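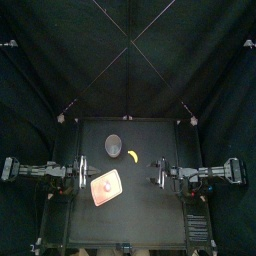

Saturday, and I spent it on my knees under the Carard cell with a flashlight in my teeth. Four hours. My dentist will hear of it.

The left arm has been closing a hair late since the middle of the week. Blagoje Hodžić blamed the software, which he would, having not written it. I blamed the cable, because I like blaming things I can reach. So I unplugged the thing, dressed the cable again with more slack at the wrist, put in new ties, and found one of the old ties had been chewing on the jacket. No copper showing. I kept the tie in my shirt pocket as evidence and then put it through the wash.

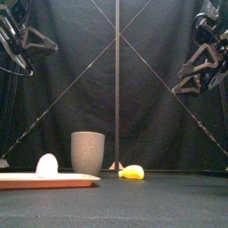
After that came the bracing wires, which I'd been avoiding. The back frame had a wobble you could feel with a fingertip when both arms moved at once. Quarter turn on the turnbuckle, wobble. Another quarter, less wobble, and a noise from the pole like a door in a cheap movie. I backed it off an eighth and decided that was engineering.

Then fingers. The log said 3,311 grips on this set and the Tomić sheet says look at them at 3,000, so I was only 311 late, a personal best. I wiped them down with alcohol, swapped two screws whose heads had gone round, and zeroed both grippers. The right one zeroed first time. The left wanted three tries and the cover off.
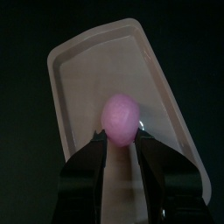 Soft things are the real test anyway. Any gripper can hold a steel block. I set the closing force at 29 on the dial, down from wherever Blagoje had left it (he grips the way he shakes hands), and ran slow picks with the egg and the tray until my coffee had a skin on it. I wrote the new number on tape and stuck it to the inside of the cabinet door, over his number.

Sent the whole log to Molleven around four, with a note about the tie and a request for 300 more of the good kind, the ones with the rounded edge.

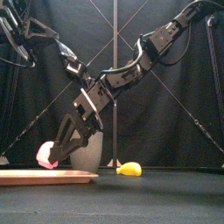
Belmiro Cunha wrote back inside ten minutes, on a weekend, to say that 29 was fine for a cold morning but I should check it again once the servos had been running an hour, and had I marked the turnbuckle with paint so I'd know if it crept? I had not marked the turnbuckle with paint. I told him I was just about to.

Went and found paint. The only can on the shelf was nail polish, somebody's, coral. It has a very thin brush and it's better than the proper stuff.

Still to do: the left cover, which is back on with three screws out of four. Order from Furnutov if the fourth hasn't turned up by the time I've swept. Ask Blagoje, nicely, about the dial.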